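おままごとの台所を、もう一度ひらく

子どもの台所の道具は、いつもテーブルの上にばらばらに置かれています。私がこの記事を書こうと思ったのは、ある土曜日の朝、娘の遊んだあとのテーブルを片付けながら、この小さな道具たちを一つずつ手に取ったときでした。コップは倒れていて、いちごはその中に入っていました。私はいちごを出して、コップを立てました。五分後、娘はまた同じようにいちごをコップに入れ、満足した顔で部屋を出ていきました。

私は日本に来て長いですが、「おままごと」という言葉を習ったのは、子どもが生まれてからです。私の国の言葉では、ただ「台所遊び」と言います。日本語には「まま」、つまりご飯が入っています。遊びの名前の中にもう食事があるのは、良いことだと思いました。

今回、私は二人の人に会いました。一人は、木と樹脂のおもちゃを直す小さな工房「アティエ」を開いているエヴェリーン・ワウテルスさんです。もう一人は、アミールホセイン・アジミさん。保育の場で食べ物の遊びを教えていて、自分でも料理をよくします。二人の意見は、いつも同じではありませんでした。

工房は駅から坂を上がったところにあります。中に入ると、棚に直す前のおもちゃが並んでいました。ワウテルスさんは最初に、フライパンを見せてくれました。持つところがゆるくなって、持ち上げると頭が下を向いてしまいます。

「これがいちばん多い修理です。子どもは中に何か入れたまま振りますから。大人は、乱暴だと言います。でも本物のフライパンも、振るものでしょう」

彼女によれば、おままごとの道具で長く使われるのは、食べ物よりも入れ物のほうだそうです。皿、コップ、鍋、ざる。食べ物のおもちゃは、一歳ごとに好きなものが変わります。バナナの時期があり、オレンジの時期があり、突然どれも要らなくなります。しかし、ざるは残ります。小さいうちは帽子になり、少し大きくなると船になり、最後にやっと、ざるになります。

私の家でもそうでした。穴のあいたものが好きな子どもは多いと思います。娘は三歳のころ、ざるを顔の前に持って、穴から私を見ていました。水を切る道具だと教えたのは、それよりずっとあとです。

アジミさんの考えは少しちがいます。彼は、食べ物のおもちゃのほうが大事だと言います。

「皮をむいた形のバナナがありますね。あれを見ると、子どもは手を動かします。むけないのに、むこうとします。オレンジも同じです。切った面が見えると、半分を誰にあげるか、という話が始まります」

彼の教室には、食べ物のおもちゃが七十個あります。はじめは全部を一度に出していたそうです。すると子どもたちは集めることに夢中になって、料理をしませんでした。箱に入れて、箱から出して、それで終わりです。今は小さなかごに分けて、その日に使うものだけをテーブルに出します。残りは棚の高いところに置いて、週の終わりに入れ替えます。

どのくらい出せばよいのですか、と私は聞きました。アジミさんは数では答えませんでした。「一回の食事になるくらいです」と言いました。果物が二つか三つ、調味料が一つ、皿とコップ。それから火にかけるものを一つ。私はこの答えがとても気に入って、家に帰ってからすぐにまねをしました。

調味料の話も、少し書いておきたいと思います。おままごとのセットには、よくケチャップのびんが入っています。私はこれを余分なものだと思っていました。食べられる形をしていないし、切ることもできません。けれどもアジミさんは、ケチャップがあると料理に「最後」ができる、と説明しました。かける動作をしたら、できあがりです。子どもはそこで皿を持って、誰かのところへ運びます。娘を見ていると、本当にそうでした。何も入っていない皿にも、ていねいにケチャップをかけて、私に出してくれます。

道具を選ぶとき、色についてよく質問されるとワウテルスさんは言います。最近は、うすい緑や、うすい紫のような、静かな色のセットが増えました。親の好みに合うからです。彼女はそれを悪いとは思っていません。ただ、食べ物まで静かな色にすると、子どもが名前を当てにくくなるそうです。「いちごは赤いほうがいいです。そこはゆずれません」と、きびしい顔で言いました。

工房の仕事の記録を見せてもらうと、去年直したものは二百三十四点ありました。そのうち四十一点が、おままごとの道具です。電車や人形より少ないのが、私には意外でした。ワウテルスさんは、こわれても遊べるからだと考えています。取っ手のないコップは、茶わんになります。ふたのない鍋も、鍋です。修理に来るのは、親のほうががまんできなくなったものが多いようです。

洗い方は、二人とも同じことを言いました。樹脂のものは、ぬるい水に台所用の洗剤を少し入れて、やわらかい布で洗います。いちごのように表面がでこぼこしたものは、古い歯ブラシを使います。中が空いているものは、水が入ると出にくいので、つけておかないほうがよいそうです。木のものはぬらさず、かたくしぼった布でふいて、日かげで乾かします。私は以前、木の包丁を一晩水につけてしまい、少し曲がりました。今も曲がったまま使っています。

片付けについては、最後まで意見が分かれました。アジミさんは、遊びが終わったら子どもと一緒に、皿は皿、果物は果物で分けます。ワウテルスさんは、家では分けなくてよいと言います。大きなかごが一つあれば、大人も子どもも続けられるからです。彼女の家では、フライパンの上にへらをのせたまま、そのかごにしまっているそうです。本物の台所でも、洗う前はそうなっています。

私の家は、今のところ、かご一つのほうです。十二月になると親せきの子どもたちが来ます。年は二歳から九歳までで、九歳の子は去年、自分はもうおままごとをしないと言いました。それから一時間、店長の役をしていました。今年はテーブルを一つ空けて、皿とざると果物を少し出しておくつもりです。メニューは子どもたちが決めます。私はたぶん、またケチャップだけの皿を食べることになります。
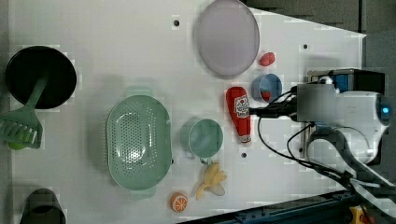
おままごとの道具は、本物の台所用品で代わりにしてもよいですか。

軽くて割れないものなら、代わりになります。小さなボウル、ざる、木のへらなどが使いやすいです。ガラスや陶器のもの、刃のあるものは使わないでください。小さな子どもの場合は、口に入る大きさの部品がないことも先に確かめます。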